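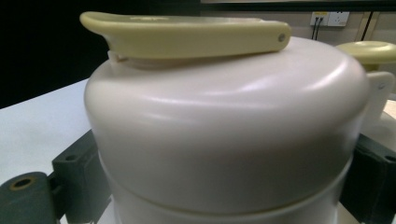
Yesenia Jaramillo wonders whether a robot can really learn to handle a lidded container from people doing it with a gripper held in the hand, when no robot was in the room at the time. It's the question we hear most often, in one form or another, so it seemed a good one to start with.

Prelutow handling study: your questions
August
By Struan Shearer

Can it, then?

Yes, within limits, and I'm sorry that the limits take longer to explain than the yes. A person carries the gripper to the object, closes it, does the job and lets go, and the camera on the tool records everything from the gripper's own point of view. Afterwards we work out how the tool moved and train a policy on the pairs of pictures and movements. The arm in our lab carries the same fingers and the same camera, so what it sees at run time looks very much like what it was trained on.

How many demonstrations did you use?

We recorded 886 and kept 663. Most of the ones we dropped had gone wrong in the tracking, usually when somebody swung the tool round quickly and the view blurred, and a smaller group were dropped for the dull reason that the recording had been stopped too early. Of those we kept, 600 went into training and the other 63 were held back for checking.

Why containers with a lever on top?

A plain cylinder is a fairly forgiving thing to pick up - you come in from more or less anywhere and close. Put a lever on top and there is suddenly a right way round and several wrong ones. If the fingers close nicely on the body but the lever is pointing the wrong way, the grasp counts as good and the next step fails, which is a very annoying way to lose an afternoon. We wanted a task where the approach has to take account of what comes afterwards.
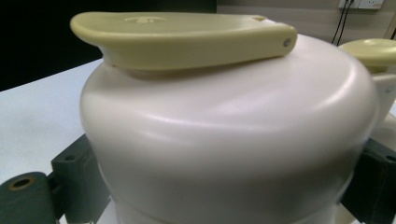
Pale, smooth surfaces were part of the choice too. There is very little texture on them for a network to hold on to, and a highlight can slide along a curve as the camera moves and be taken for an edge. Yanti Pillai tried training with the brightness shifted at random and that helped a good deal, more than any change we made to the network itself (I had bet on the network, so lunch was on me).

What was the result?

Over 400 trials on the arm, the policy trained on the full set did clearly better than the one trained on half of it, and most of the gap came from starting positions where the lever pointed away from the gripper. Grasping the body was hardly affected. We take that to mean that the extra demonstrations were teaching orientation, though Itzel Jaramillo would like to see it repeated with a different shape before we say so too loudly, and I think she's right.

Does it matter who gives the demonstrations?

A bit. Careful people who pause just before closing the fingers give us lovely clean data and a rather hesitant robot. Quick people give us a bolder one that bumps into things. We mix them.

Can I have the data?

We're tidying it up now. The raw recordings are large and the notes that go with them are in three different styles of shorthand, so please bear with us a little longer. If you only need the list of trials and outcomes, do write to us and we can send that straight away.

Related items
Rikgate: tracking a hand-held tool in a small room
What we count as a failed grasp
Notes from the Jadari workshop
Shiny, pale and awkward: choosing test objects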